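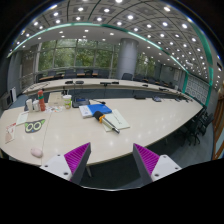
Pollstead Opens Shared Meeting Room to Local Groups

POLLSTEAD, December 25, 2020 – The Pollstead Business Center will make its large conference room available to community groups and small firms beginning next month, the center announced Friday.

The room is carpeted and furnished with a cream-colored conference table arranged as a ring. It was previously reserved for tenants of the building, among them the design office Enetti and the stationery supplier Zikider.

Groups may book the room for up to 2 hours at a time. A total of 13 weekly sessions will be offered, with evening hours to be announced separately. The center recorded 792 tenant bookings over the past year, according to facilities manager Lenka Kopecký.

"The table is in demand every working day, and we ask all users to clear it when they finish," Kopecký said. "Cups, notebooks and papers left behind will be kept at the front desk for one week."

Applications are to be submitted in writing to Matěj Čierny at the center's booking office. Existing tenant reservations will not be affected.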